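Looking after paperbacks (and the odd hardback)

If you read as much fantasy and science fiction as our lot do, you end up with shelves of fat paperbacks that get lent, dropped in the bath and carried about in rucksacks. I love a battered book, but I love one that still has all its pages even more! So I've gathered up the tricks that work for me. You won't need much beyond kitchen bits and a free evening. 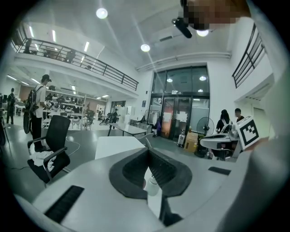
Ridton Readers' Club - Book Care and Mending Corner

Opening a new one. Stand the book on its spine, let the covers fall open, then press down a few pages at the front, a few at the back, and keep going until you meet in the middle. It takes a minute and it saves the spine of a 1,000-page trilogy omnibus, which would otherwise crack at the first big battle.

Sticky labels. Warm the sticker with a hairdryer on low, lift one corner with a fingernail and peel slowly, keeping it flat against the cover. Any gum left behind will usually roll off under a clean pencil rubber. Go easy on matt covers, they mark if you so much as look at them.

Damp pages. Stand the book up, fan it out and leave it somewhere airy, well away from the radiator. Once the worst has gone, slip kitchen paper between every few leaves and swap it when it feels moist. When it's properly dry, put it under something heavy for two days. My copy of Drotik went into a paddling pool in April and you'd hardly know, apart from the map.

Musty smells. Put an open tub of bicarbonate of soda in a lidded box, stand the book next to it (not in it!) and leave the lot alone for a week. Second-hand finds nearly always get this treatment in our house, and some of them go round twice.

Loose pages. A thin line of PVA along the inner edge, put on with a cocktail stick, then slide the page home and tuck baking parchment either side before you close the book. Weigh it down overnight. Please don't use ordinary sticky tape - it goes yellow and brittle, and takes the print with it when it comes away.

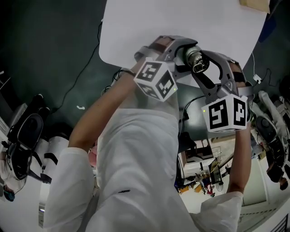 Roya Karimi wrote in to say that PVA straight from the bottle was too runny for her old copy of The Wróbel Gate, and she gets a neater join by leaving a blob on a saucer for ten minutes first. She also uses a strip of greaseproof paper as a mask, so the glue only touches the last couple of millimetres.

I tried Roya's way on the second Brulix book, where the whole of chapter two had come adrift, and it's so much tidier! I'll be doing it like that from now on.

Dusting. A clean, soft make-up brush along the top edge, working away from the spine, with the book held firmly shut.

Shelving. Upright and snug, but with enough give to get a finger either side. Pull from the middle of the spine, never the top. Very thick ones are happier lying flat, no more than three deep.

Bartosz Czarnecka has the club's spare bone folder and parchment if you'd like to borrow them, just bring them back before the next meeting.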